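4.2 Setting the tyre pressure alarm (Plirklow in-car logger)

1. Park on level ground and let the tyres cool for 15 minutes.
2. Switch on the ignition. Do not start the engine.
3. Hold MENU until PRESS shows.
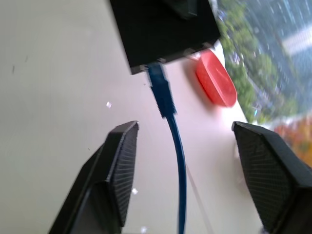

4. Set the low limit for each wheel, then press SAVE.

Caution: the logger does not warn of a fast loss of pressure above 70 mph.

Note: limits are kept when the battery is disconnected. The lap count is not. 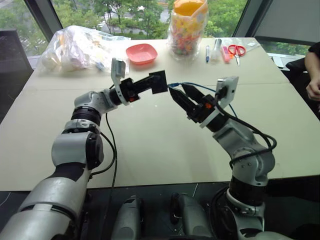

Can I set different limits for front and rear?
Each wheel has its own limit. Press NEXT to move from one wheel to the next before saving.

5. Switch off the ignition.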